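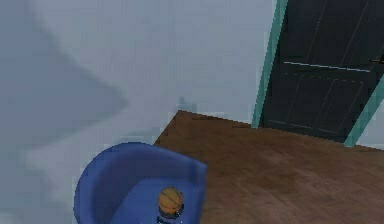 ¿Por qué chirrían las puertas?

Es de noche, te levantas para beber agua y empujas la puerta muy despacio. Entonces suena: ñiiiiic. Parece que la puerta quiere despertar a toda la casa. ¿De dónde sale ese ruido, si una puerta no tiene boca?

Para entenderlo tenemos que hablar de las bisagras, del aire y de una fuerza que se llama rozamiento.

Las bisagras

Una puerta normal no está pegada a la pared. Está unida al marco con unas piezas de metal que se llaman bisagras. Cada bisagra tiene dos hojas planas y un palito redondo en el centro, que es el pasador. Una hoja se atornilla al marco y la otra a la puerta. Cuando abres, una parte de la bisagra gira alrededor del pasador.

Las bisagras hacen un trabajo duro. Llevan todo el peso de la puerta, de día y de noche, también cuando nadie la toca. Si una puerta es negra, blanca o de color madera, eso no cambia nada: el peso es lo importante.

Qué es el rozamiento

Frota tus manos una contra otra, fuerte, durante 10 segundos. ¿Notas el calor? Dos superficies que se tocan y se mueven se frenan un poco la una a la otra. A esto lo llamamos rozamiento o fricción.

El metal parece muy liso, pero si lo miramos con un microscopio vemos montañas y valles muy pequeños. Las montañas de una pieza se enganchan con las montañas de la otra. Con el tiempo entra también polvo, y a veces aparece óxido, que es esa capa marrón y áspera que sale en el hierro con la humedad. Entonces las piezas se enganchan todavía más.

Pegarse y soltarse

Ahora viene la parte más curiosa. Una bisagra seca no gira de manera continua. Primero se queda pegada, después se suelta de golpe y avanza un poquito, y otra vez se queda pegada. Esto ocurre muchísimas veces en un solo segundo, y por eso tus ojos no lo ven. Pero tus oídos sí lo notan.

Cada pequeño salto hace temblar el metal. El metal hace temblar la puerta, y la puerta empuja el aire. Estos temblores se llaman vibraciones, y cuando llegan a tu oído los escuchas como un sonido. La puerta es grande y plana, y ayuda a mover mucho aire — un poco como la caja de una guitarra.

Si los saltos son muy rápidos, el sonido es agudo, como un ratón. Si son más lentos, es grave, como una rana. Con una vibración de 60 veces por segundo, por ejemplo, oyes un zumbido bajo.

¿Y un violín?

El violín funciona casi igual. El arco se pega a la cuerda, la arrastra, la suelta y la vuelve a pegar. Los violinistas ponen en el arco una resina para que se agarre mejor. También las tizas en la pizarra y los frenos de una bicicleta vieja pueden chirriar por la misma causa.

Cómo se calla una puerta

Con un poco de aceite o de grasa. El aceite entra entre las piezas y forma una capa muy fina, y las montañitas ya no se tocan tanto. Pide siempre ayuda a una persona mayor, porque los dedos no deben estar nunca cerca de una bisagra que se mueve.

Un experimento para casa

Necesitas un vaso de cristal fino y un poco de agua.

1. Lava bien tus manos y el borde del vaso, con jabón.
2. Sujeta el vaso por abajo y moja un dedo.
3. Pasa el dedo en círculo por el borde, despacio, sin apretar mucho.
4. Si no suena, moja otra vez el dedo y prueba con menos fuerza.
5. Pon agua en el vaso y repite. El sonido será más grave.

Tu dedo se pega y se suelta en el cristal, igual que la bisagra.

Palabras nuevas

Bisagra: pieza que une la puerta al marco y le permite girar.
Pasador: palito de metal que está en el centro de la bisagra.
Rozamiento: fuerza que frena dos superficies cuando una se mueve sobre la otra.
Vibración: movimiento muy rápido de ida y vuelta.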